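Refurbishment Technician, Part Time
Dalto Computer Reuse, Bastine

Reference: 3683
Posted: July 2026

Dalto takes in used office computers, gets them working again and sells them at low cost to households, schools and small nonprofits in and near Bastine. We are looking for a part-time technician to join the workshop team. The job is 24 hours a week, spread over three or four days to suit you. It is a permanent position after a trial period of 3 months.

We moved into the old Avico building on Chukwu Street in June. The new space has a proper loading door, a larger storeroom and a sales counter at the front. It also means more donations are coming in than the present team can get through. Last year we placed 700 machines with new owners and we would like to do better than that this year.

What you will do

Most of the job is bench work. You will check in donated desktops and laptops, record them in our stock system, wipe the drives with the software we use and print the erase report for the donor. After that you will test each machine, swap out bad parts, clean it, install the operating system and put it on the shelf with a finished spec card.

Machines that are not worth repairing are stripped for parts. Memory, drives, power supplies and processors are tested and binned by type. Boards, metal and cable go into separate crates for the recycler, who picks up twice a month.
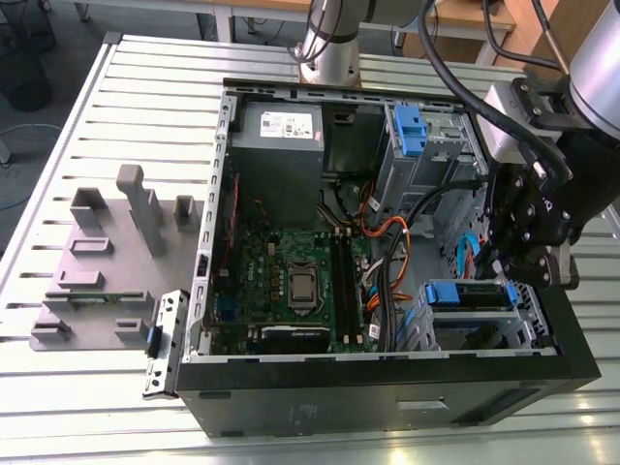
You will also take a turn at the sales counter, usually one afternoon a week. Customers ask all kinds of things there, from whether a laptop will run a school's testing program to how to move photos off an old phone. You do not need to know every answer, but you should be comfortable talking with people who know very little about computers and are a bit nervous about it.

Now and then you will ride along in the van to collect a larger donation. A driver's license is useful for this but not required.

What we are looking for

You should be able to take a desktop computer apart and put it back together without instructions, and work out why one will not start. It does not matter where you learned this. Some of our current staff have certificates and some learned at the kitchen table.

You need to be careful with records. Donors trust us with drives that have held payroll and patient files, and every drive has to be accounted for. If you find paperwork unbearable this is probably not the job for you.

The work involves standing for long stretches and lifting boxes of up to 40 pounds. We have carts and a lift table. If you would need the job set up differently, tell us and we will talk about what can be changed.

Experience with Linux is a plus, as is a second language.

Pay and conditions

Pay is $21.50 an hour, going up to $23 after the trial period. You will get paid vacation and sick time in proportion to your hours, and a $200 allowance each year for work shoes, tools or a course. Staff can buy one finished machine a year at cost. The workshop is open from 8:30 to 5:30. There is no evening work, and we close for the last week of December.

Parking behind the building is free but limited – the bus stops across the street.

How to apply

Send a resume and a short letter to the workshop office at Dalto, or drop both off at the sales counter. In the letter, tell us about one machine you fixed, or tried to fix, and how you went about it. One page is plenty. Please put the reference number on both.

We read applications as they come in and will keep the listing up until the job is filled. If we would like to meet you, we will invite you for an interview and a paid two-hour session at the bench. Everyone who applies will get a reply, including those we do not invite.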